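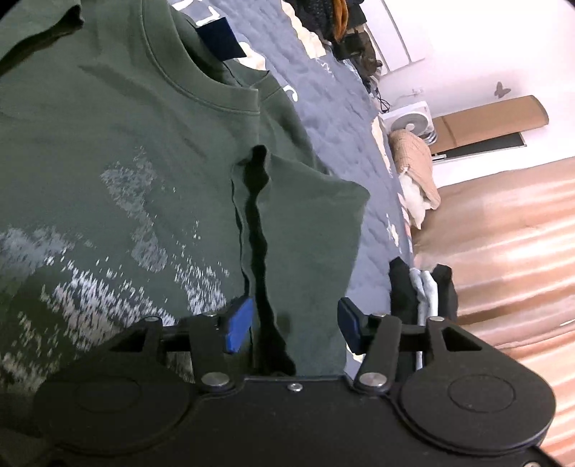 The footpath to the Redley rock shelter, a prehistoric engraving site in the hills north of Kurkbridge, reopened to visitors on 4 November 2021 after a closure for drainage and surface repairs. Entry is by guided group only, with a maximum of 10 people per group. The shelter faces north and stays cool through the day, and the visitor notes now list a warm layer as required clothing in every month. A crewneck sweatshirt, such as the dark green one spread on a quilted bedspread, meets the requirement. Coats with metal buckles or exposed zippers must be left at the gate, as must backpacks of any size.

The engravings cover a sandstone wall under an overhang on the east side of the Ruddock valley. They consist mainly of cup marks, short parallel grooves and a smaller number of animal outlines, most of them deer. The current inventory lists 208 separate marks. Many are shallow and can be made out only under low-angle light, and guides carry a hand lamp for this purpose. Visitors may not use their own lamps or flash. The age of the engravings has not been fixed. Charcoal from the shelter floor has been dated, but it cannot be tied to the carving of the wall.

Repairs were limited to the path and the ground in front of the wall. Runoff from the slope above had been crossing the path at two points and carrying silt onto the shelter floor. A stone-lined channel now takes the water past the overhang and releases it into an existing gully on the south side. The old timber steps on the upper section have been replaced with gravel treads held by stone risers. The viewing platform was kept, but its handrail was moved back from the rock. The wall itself was not cleaned or treated.

Access is from the trailhead at Goslow, where the paved road ends. The walk to the shelter takes 40 minutes at an even pace and is uphill for most of its length. The first part follows a farm track beside the river. After the footbridge the path leaves the track, enters oak woodland and climbs in switchbacks to the gate. It is not suitable for strollers or wheelchairs. There is no drinking water beyond the trailhead, and the only toilets are at the parking lot.

A bus runs from Kurkbridge to Goslow in the morning and returns in the late afternoon. The distance by road is 13 miles. Drivers should note that the last section is single lane with passing places, and that vehicles longer than a standard van are not allowed beyond the Ruddock turnoff. Parking is free.

Places on the guided groups must be reserved in advance through the visitor office in Kurkbridge. Tickets are not sold at the gate. Groups leave the trailhead in the morning and at midday through the end of November, after which the midday departure is dropped until spring. Tours are canceled in high wind or when there is ice on the switchbacks – a notice is posted at the trailhead and at the bus stop – and reservations can be moved to another date without charge.

A small display on the Redley site, with casts of four of the deer outlines and a scale plan of the wall, remains open in Kurkbridge. No reservation is needed for the display.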